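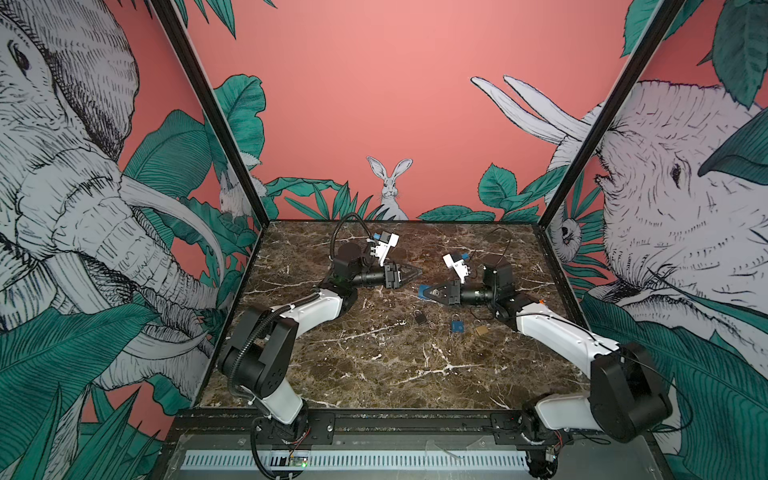
Catégorie : Robotique, normes et bonnes pratiques
Mis à jour le 18 octobre 2019

3.2 Règles de conduite des essais bimanuels

Il nous a paru utile, avant d'en venir aux résultats, de nous attarder un peu sur la manière dont une cellule à deux bras doit être tenue, car c'est là, nous semble-t-il, que se perdent bien des comparaisons entre laboratoires (et nous parlons d'expérience !). Le protocole Skekano, que nous avons repris presque tel quel, demande que les deux bras soient fixés sur le même bord de la table et que chaque poignet porte sa propre caméra, comme le montre la figure 1.

Figure 1. Cellule à deux bras pendant un essai. Un objet plat bleu se trouve au bout de la pince droite ; trois cadenas sont posés sur le plateau, dont l'un a le corps bleu vif.

La première règle concerne la zone où les pinces se rejoignent. Un seul bras y tient un objet à la fois, et l'autre attend, doigts vides, que la prise soit jugée stable. Marina Chatzigeorgiou a longuement plaidé pour cette lenteur, et nous lui en sommes reconnaissants : sur les 1140 essais de la campagne de décembre, 713 ont pu être retenus sans aucune correction à la main.

La deuxième touche aux câbles. Les boucles laissées au poignet doivent permettre toute la rotation sans jamais passer entre les doigts, ce que l'opérateur vérifie à vide, bras par bras, avant la première prise de la journée.

Reste la question du décor, sur laquelle le guide Jundaslow est muet. Nous recommandons de consigner le motif des parois et celui du plateau au même titre que l'éclairage, puis de n'y plus toucher jusqu'à la fin d'une série. Panagiotis Zacharopoulos propose d'aller plus loin et d'imposer 2 décors par tâche ; nous y revenons en section 5.

28 partages · 2 commentaires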